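Looking after the two-arm sorting cell

Page updated December 7, 2025

On this page we keep pictures and notes of our small sorting cell. The cell has two arms on one front rail, a green mat as a floor, and it puts small hardware into storage boxes. It was built by Sturnine from standard aluminum profile, and it was moved to our workshop at Kutari in November. After the move we had to set up many things again, and I wrote them down so that the next person does not begin from zero. Please excuse me if some words are not the correct ones of the trade. I learned most of them from the manual.

The base plates. Each arm stands on its own black plate on the front rail. When the cell was transported, the left plate had shifted by 2 mm along the rail. It is a small distance, but the fingers then closed beside the part and pushed it away. We loosened the plate, put it back on the scribed mark and tightened the screws crosswise, a little on each one and then again. Do not tighten one screw fully before the others.

The cables. The black conduits must have a free loop at every joint. Move the arm slowly by hand to both ends of its travel, with the power off, and look at the conduit the whole time. If it becomes straight at any point, give it more length. On our cell the left one needed this, the right one was good from the beginning.

The fingers. They wear at the tips first. We clean them with a dry cloth before each shift and compare the two tips against a flat steel rule. If light comes through on one side only, the finger is not seated well in the jaw, so take it out, clean the seat and mount it again. A new pair is in the drawer marked Amaral, which is the name of the old project and not of the maker.

The wrist camera. It was calibrated again after the plates were corrected, never before them. This order is important! We made the mistake the first time and lost a full afternoon.

Pictures of the cell, with hardware on the mat:
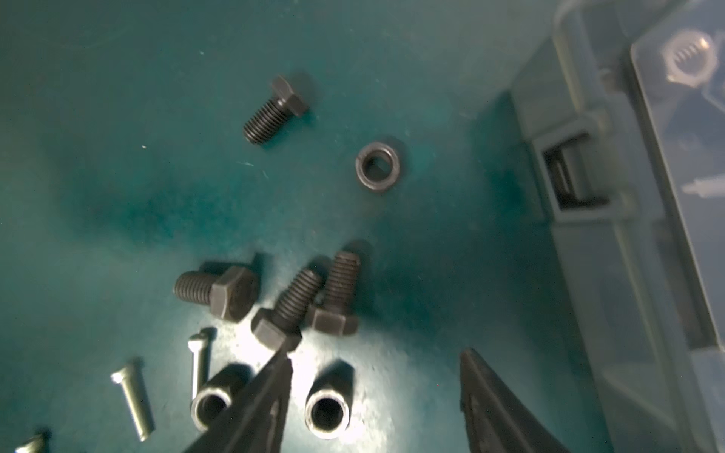
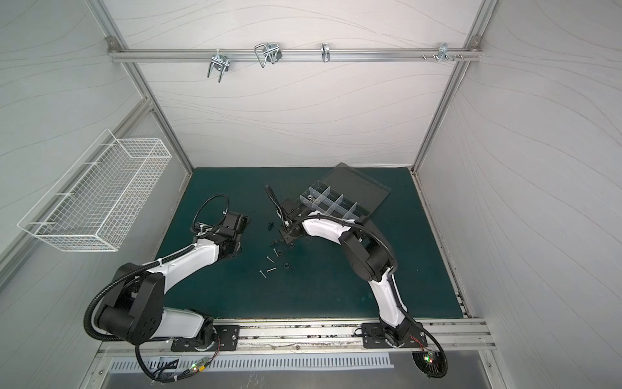 Dark fasteners, two upright spacers and silver pins near the open fingers (first picture); both arms on the front rail and the organizer box with its lid open (second picture).

Some more notes, mostly about daily care.

The mat. Scratches are normal and the camera program does not mind them. Oil is worse, as it makes shiny places which the program takes for washers. We wash the mat with warm water and a drop of soap, and it must be fully dry before the cell is started. When it goes back in, press the rear corners down well against the posts. A raised corner changes the height for the grip, and you will look for the fault in the wrong place, as I did.

The light. Strong light from a window gives bright patches on the mat, and bright metal can disappear in such a patch. We repeat the exposure setting when the season changes. The values are in the file with the name Predby, together with the old ones.

The storage box. It must stand in the same position each time, with the lid opened completely. A lid which is only half open can touch the gripper. Check also the hinge of the lid, because the thin plastic there breaks easily in cold weather.

The test run. After any change on the cell we let it work for 7 hours at low speed, and one person stays near the stop button. In the last test run the cell made 1,291 picks and dropped 2 parts. Both were short pins, and both had rolled against a finger before it closed. For pins we now let the gripper go down a little slower. The number of picks per hour is lower with this, but we accept it.

What is still open: the right gripper makes a small clicking noise when it opens to the full width. It does not influence the grip, so far as we can measure. We have cleaned the jaw guide and put on new grease, and the noise is less but it is still there. The next step is to exchange the guide, and the part is ordered. I will add a note to this page when it is mounted.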